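Teaching the washing pile

Half past eight, Vistthorpe. Kettle on, radiators clanking, and the first laundry bag of the day already out on a table. This is Korkis, a small firm on the upstairs floor of an old carpet warehouse, and what they do all day is show machines how to do the washing. Or the fiddly bits of it anyway. Folding, bagging, doing up zips, getting the stuff back out again.

I'd come expecting screens. There are screens. But most of the work is hands, and most of the talk is about wrists.

The idea is simple enough to explain on a bus. You want a robot to handle a bag of washing. You could sit down and write out every move, and people tried that for years, and cloth beat them. Cloth never lies the same way twice. So instead a person does the job, over and over, with a tool shaped like the end of the robot's arm, and everything gets recorded - where the tool went, how wide the jaws were, when they closed. Feed in enough of that and the robot starts to make a decent guess at what comes next.

Enough is a lot. One skill, say laying a bag flat and folding the bottom edge under, took 735 recorded goes before anyone at Korkis would let an arm near it. Some of those goes last seconds. Some go on and on, because the person has lost a corner and is chasing it.

A new starter gets four mornings of practice before any of their goes count. The first morning is mostly dropping things. You lose your fingertips, is how one of the demonstrators put it to me, and you don't know how much you use them untill they're gone. No feeling for a seam. No pinching a single layer by rubbing it. You look instead, and you slow down, and you learn to come in from the side.

I had a go. Badly. Picked up two layers when I wanted one, then none, then the whole bag. A kind voice behind me said to stop squeezing so hard. My shoulders hurt by the end of it and I'd folded one thing, sort of.

Mesh is a pain, everyone agrees. Jaws catch in the net. Whatever is inside moves about as you pull, so the lump you were working round is suddenly somewhere else. Towels are easy. Socks are fine. Fitted sheets are not discussed.

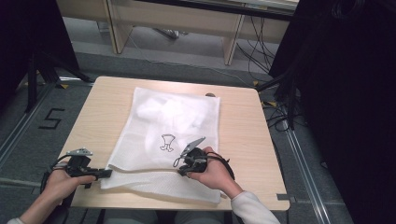 Why not just have the robot copy one perfect go?
Because the bag will never be in quite that position again. A robot that has only seen one neat fold has no idea what to do when the corner is tucked under or the filling has slid to one end. Lots of slightly different goes, including ones where the person slips and puts it right, give it something to fall back on.

That last bit suprised me. I'd assumed mistakes got binned. Some do: if a bag hits the floor, the take is dropped. But a fumble that gets rescued is kept, and rather prized. The early batches were too tidy, I was told. Lovely smooth folding from the two best people in the building, and the arm that learned from it was hopeless the moment anything went wrong. Froze over a twisted strap. So now there's a rota, fast people, slow people, left-handers, and someone musses up the bag between goes.

There is another way to do it and Korkis does that too. Across town in Cellinbridge they have a second room, smaller, colder, where the person sits at a pair of handles and the real arm moves as they move. Remote control, more or less. You see what the arm sees, on a screen, and there's a small lag you get used to or don't.

The good thing about driving the arm is that nothing you record is beyond it. If you managed it, the arm managed it, it was the arm that did it. The bad thing is speed. A fold that takes a few seconds with the tools in your hands can take six times that from the chair. People get tired and cross. Sessions in Cellinbridge stop after about 40 minutes, with a proper break, biscuits, a walk round the car park.

With hand-held tools it's quicker and cheaper, and you can do it on any table you like. But a human arm can get round corners a robot's can't. Somebody reaches over, elbow up, neat little twist, and the recording is no use because the machine would have to go through itself to copy it. So there are house rules. Keep your elbows down. Don't lean over the work. Don't swap hands halfway through. Pause before you let go.

The pause matters more than I'd have guessed. Watch a person put a thing down and the letting go is hardly there, it blurs into the next move. A machine learning from that will let go early, or late, or in mid air. So demonstrators learn to put a tiny stop in. Down, stop, open, away. After a few weeks they do it at home with mugs.

Does it work? In patches. I watched the arm in Cellinbridge do five bags in a row. Three were fine, properly fine, edge under and flat enough. One it gave up on and went back to its start position looking, I'm sorry, sulky. One it folded beautifully with a sleeve hanging out.

The customer for all this is Urban, a chain of laundries that wants the bagging done overnight. A trial is down for December, one arm, one shop, a person standing next to it. What the people who bag now think of it depends who you ask. A couple I spoke to would be glad to lose the night shift. Another wanted to know who'd be getting the money for the hours, and I didn't have an answer and nor did Korkis, not really. The demonstrators are paid by the hour, not by the take - they asked for that and got it, after the rushed takes turned out to be rubbish.

By four it was getting dark and they were on to pillowcases. Different bag, same table, someone new on the tools and going slowly. Down, stop, open, away. I left them to it and got the wrong bus.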